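Sondby workroom, 2021-05-12

The morning was given over to the laundry work. The question put to us by the Kolton office remains whether a machine can be trusted with an ordinary household chore, and I was asked to record my own view alongside the figures. The log now stands at 173 attempts on shirts and other light garments. Mr. MacRitchie reviewed the sheets with me before noon and asked that towels be reported separately in future, as they flatter the result.

My view has changed little this spring. Picking up a garment is no longer the difficulty. Finding its shape again once it is in the air is another matter – a sleeve, a hem and a collar can all look alike when the cloth hangs from two points.
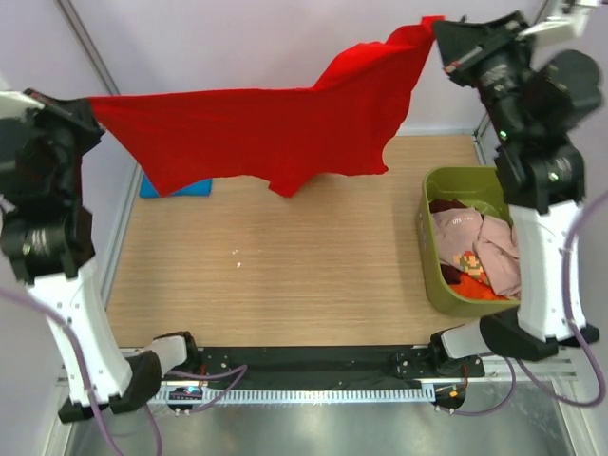 Red garment held between the two arms over the table, with the clothes basket at right.

A person doing the same task gives the cloth a shake and lays it down without thought. The machine must settle where each corner is to go, and it is slow in doing so. Mr. MacRitchie holds that speed is of small importance in a home, where the work may be left running overnight. I do not fully agree. A household will not wait three minutes for one shirt, and someone must still put the stack away.

The Lefèvre proposal for shop-floor use was read again after lunch. Folding stock of a single size and fabric seems to me a fairer first duty than a family's mixed washing, and I noted this in the margin. Reply to be sent before the June meeting.

Gitel notes still to be copied out. Left the building at six.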